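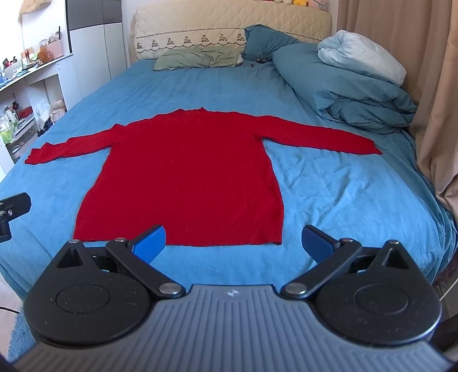
Figure 1. Sweater laid flat at the start of a fold, with both gripper fingers open towards the hem.

Report on the visit to the Warstead open day
Kwesi Yakubu and Albertina Garcia

1. Background

Our project this term is on how machines deal with soft objects. In June we went to the open day at Warstead, where a small company called Pernidska was showing its work on folding clothes. We wanted to see the hand-held gripper in use and to ask how the recordings made with it are used afterwards.

2. The demonstration

The session began at 10.30 with a short talk. The company has 1142 recordings of folding so far, made by people in their own homes. Each one is a person holding the gripper and doing the job with it, while a camera on the tool records what the fingers are doing. The recordings are then used to train an arm called Sala.

The garment in Figure 1 is a red knit sweater. It is spread out on a blue fitted sheet with the sleeves straight out to the sides and the hem nearest the gripper. We were told that most folds start this way, because a sleeve trapped under the body spoils the next step. The order they teach is left sleeve in, right sleeve in, then hem up to the neck.

The two fingers are blue, one brighter than the other, and are moved by black jointed arms. The person demonstrating said that knitwear is harder than a cotton shirt. If the fingers close too high they pick up one layer and leave the other behind, and if they close too low they catch the sheet as well.

3. Trying it ourselves

Visitors could have a go on a table at the side. Albertina folded a towel on her second attempt. Kwesi tried a jumper and pinched the cloth underneath it twice before he got hold of the hem. The tool was lighter than we expected, but it is hard to judge depth when you cannot feel the cloth. Our wrists were tired after a few minutes.

4. The arm

Sala was run on T-shirts only. It did 49 folds during the morning according to the screen beside it. It was slow and stopped for a while between sleeves. When we asked about sweaters, the answer was that they would need over 400 more recordings of knitwear before trying it in public.

5. What we will use

We have changed our own test plan after the visit. We will start every trial with the garment flat and the hem towards the gripper, and note which layer was picked up. We had planned to use Namen, the simulator on the college computers, for all of the trials, but it treats cloth as a single sheet, so the knitwear trials will be done by hand.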